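Ticket 804 - left gripper drops out of sync when picking thin stuff
Opened May 19, 2024
Status: open, waiting on Heffernan firmware

Hi again! Still me, still on the Udell kit, still fighting the left hand. Quick recap for whoever picks this up. I'm recording the jewelry sorting task by hand with the two grippers, and when I replay a take, the left jaw width lags behind the right one. On chunky things you'd never notice. On a cord bracelet it's the whole ballgame - the fingers close late in the replay and pinch nothing but air.

Already tried: fresh calibration on both hands, swapped the cables left to right (the lag stays with the left unit, so I'm crossing the cables off), wiped the pads, restarted the logger between takes. I also raised the jaw log buffer to 3000, which made the files bigger and changed nothing else, so I've put it back.

Setup is the purple tub on the bed, both grippers, small pieces only.

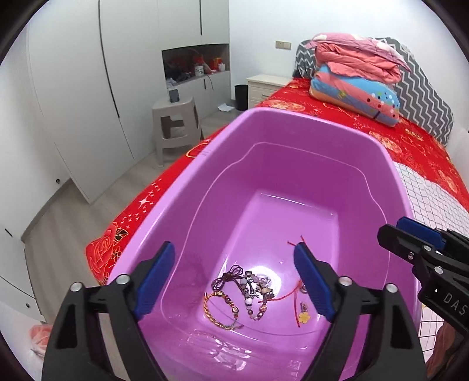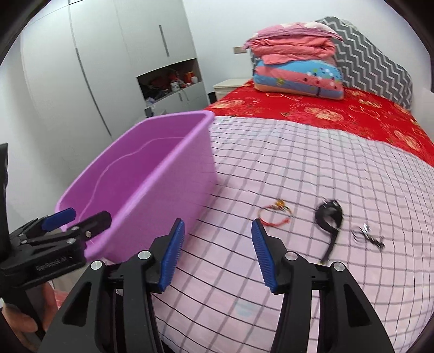 What I can tell you is that it gets worse with speed. If I close the jaws super slowly, the two traces line up nicely and the replay looks great. At my normal pace the left one trails by 8 samples, and it's the same 8 every time, which smells like a fixed delay to me and not a flaky sensor (but I'm no firmware person!). Opening the jaws shows it too, just less.

One more clue - the Clirstead session used the same left unit on the older logger, and those takes replay fine. So could somebody check what changed in the timestamps between the two versions? I can roll back to the old logger if you send me the installer, I don't have a copy anymore.

Logs from 2 bad takes and one slow good one are in the Ukberg folder. I've paused the bracelet recordings and moved on to bigger items until I hear from you.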